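**Thread: Does the Ceden dish subscription make any sense?**

**mugwort59:** Gestasora is pushing this in Proststead now. You rent a set of stoneware, they swap chipped pieces, and you pay every November. They want 665 for the full set over the term. I bought my last plates at a yard sale for 5 and they're still going. What am I missing?

**prata_hill:** The swaps. We have kids. Four bowls replaced so far, no questions asked.

**mugwort59:** Four bowls is lunch money. Read the part about "surface wear", it's on you if the glaze looks dull.

**R. Stöckli:** It's on you only if you used abrasives. Page two. I had the same worry and wrote to them.

**mugwort59:** And they answered in writing?

**R. Stöckli:** Yes, signed, Rahel Stöckli is on the account and everything. Happy to forward it.

**oldkiln:** I'd still like to know how they tell abrasive wear from plain fork marks. I threw pots for years and I couldn't swear to it. Sounds like a clause that gets used when they feel like it.

**prata_hill:** They've never charged us a cent.

**oldkiln:** Yet. What does the set cost if you walk away early?

**prata_hill:** 800, if you keep it. Nothing if you send it back.

**mugwort59:** So keeping it costs more than renting it to the end. Great deal - for Gestasora.

**dishpan_dee:** You're all arguing about glaze and most people here scrub with the green side anyway. My sink stuff:

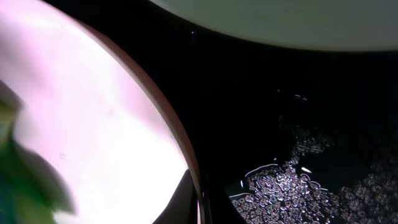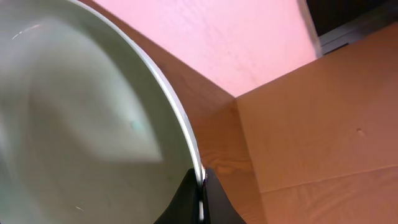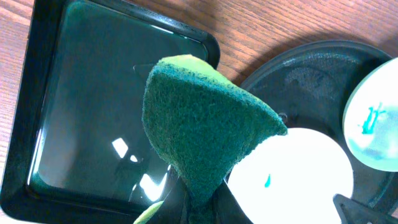

*First two: dishes, close up. Last one: the sponge, green side showing.*

**oldkiln:** Can't judge wear from those. Tilt one under a lamp and run a fingernail over it.

**mugwort59:** I'm sticking with yard sales. Rahel, please do forward that letter, I want to see how they worded it.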